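How I Oil a Tired Wooden Table (Without Moving Out for a Week)

I've put this off for ages, because every time I sit down to write it I end up oiling another table instead. But the emails keep coming, so let's do it! This is how I bring a dry, grayish wooden tabletop back to life with sandpaper, rags and a tin of hardwax oil. I've done it on my own kitchen table, on my sister-in-law's desk, and on a monster of a dining table that took me and Markos Tzavaras a whole evening just to get through a doorway.

What you need

Sandpaper in 120, 180 and 240 grit
A cork sanding block (a folded sponge will do in a pinch)
A vacuum with a brush head
Lint-free cotton rags, more than you think
A tin of hardwax oil, matte or satin
A white nonabrasive pad
Gloves
A metal can with a lid, plus water

My whole shopping trip came to 38 dollars last time, but I already had the block and the gloves.

First, figure out what's on there

Before you sand anything, put a few drops of water on the top and go make coffee. If the drops soak in and leave a dark spot, the old finish is pretty much gone and you can go straight to sanding. If they sit there in little beads, there's still varnish or wax on the wood, and you'll have to get through it. Oil can't soak into varnish. It just lies on top and stays sticky, and then you get to wipe the whole thing down with mineral spirits and start over (ask me how I know).

Check the edges for veneer too. If the grain on top doesn't carry on over the end of the board, go very gently and skip the 120.

Sanding

Start with 120 and go with the grain, always with the grain, in long strokes from one end to the other. Don't camp out on a stain. I know it's tempting, but you'll sand a little dish into the table and you'll see it every time the light comes in low. Feather out wide around the spot instead.

When the whole top looks even, vacuum it, then do the same with 180. Now wipe it with a barely damp cloth and let it dry for an hour or two. The fibers will stand up and the surface will feel fuzzy, and you'll think you ruined it. You didn't! One light pass with 240 takes the fuzz right off.

Pale woods are the fussiest about this. Scratches from the 120 hide while the wood is dry and then jump out the second the oil touches them, so get your head down level with the table and look across it toward a window before you open the tin.

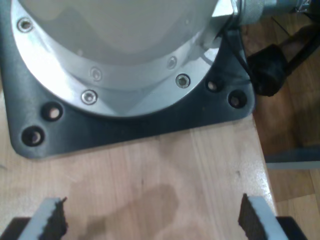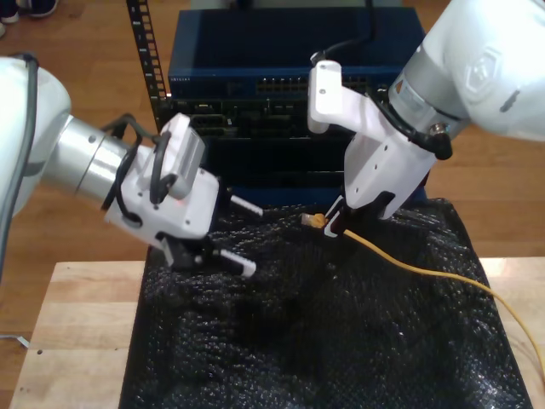 Barnik, August

Putting the oil on

Stir the tin, don't shake it. Shaking makes bubbles, and the matte stuff needs a proper stir anyway to get the flattening powder up off the bottom.

Pour a puddle about the size of a cookie and work it in with the white pad, again with the grain. You want the thinnest coat you can manage. Do a section as wide as your arm can reach, then the next one – keep the wet edges overlapping so you don't get a line. After ten minutes, take a clean rag and wipe off everything that hasn't gone in. Really wipe! It should feel like you're taking it all back off again.

Chaltu Adugna left me a comment on the old version of this page saying her top was still tacky after three days. That's almost always too much oil. If it happens to you, rub a small amount of fresh oil over it with the pad to loosen it up, then buff hard with dry rags.

Let the first coat sit overnight with a window open, then do 2 coats in total, or three if it's a kitchen table with kids around it.

About those rags

Please read this part even if you skip the rest. Rags with oil on them can heat up by themselves and catch fire when they're bunched up. Put them in the metal can, cover them with water and put the lid on, or spread them out flat outside, one layer, on something that won't burn. Don't toss them in the kitchen trash.

Living with it

Go easy for the first week or so. No wet glasses, no tablecloth, no hot pans. After that, a damp cloth with a drop of dish soap is all it needs, and when the spot by your elbow starts looking dry, you can oil just that spot. Try doing that with varnish!

Next up is chairs, which I'm dreading. So many spindles.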